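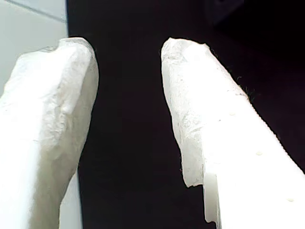 Words by Tamara Stetsiuk | Votport bench reviews | August

I love these Nomlow arms! Two of them share my bench, both with white printed brackets, and for light jobs they're a joy.
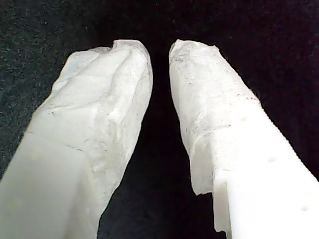 I'm less sure about covering the fingertips - grip is lovely, but rough edges lift sooner than I'd like. 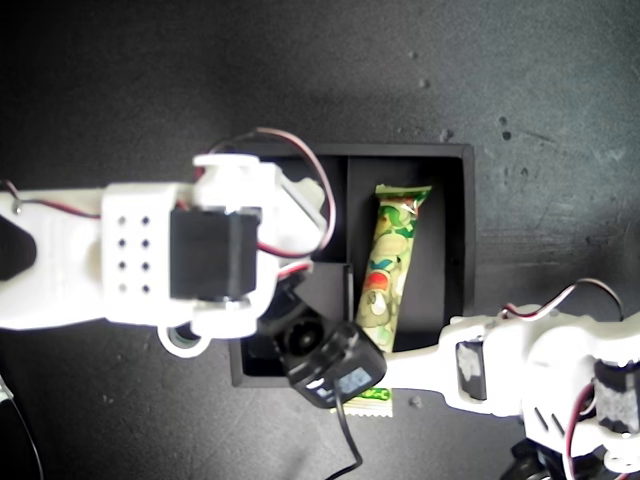
Snack packets are still my favourite test, all crinkle and slide. I ran 47 picks and lost two. 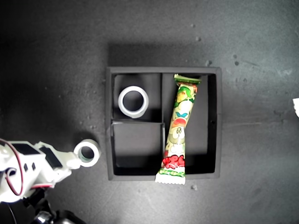
Tape rolls

Easier altogether, and great fun - 36 tries, no drops. I'd buy again.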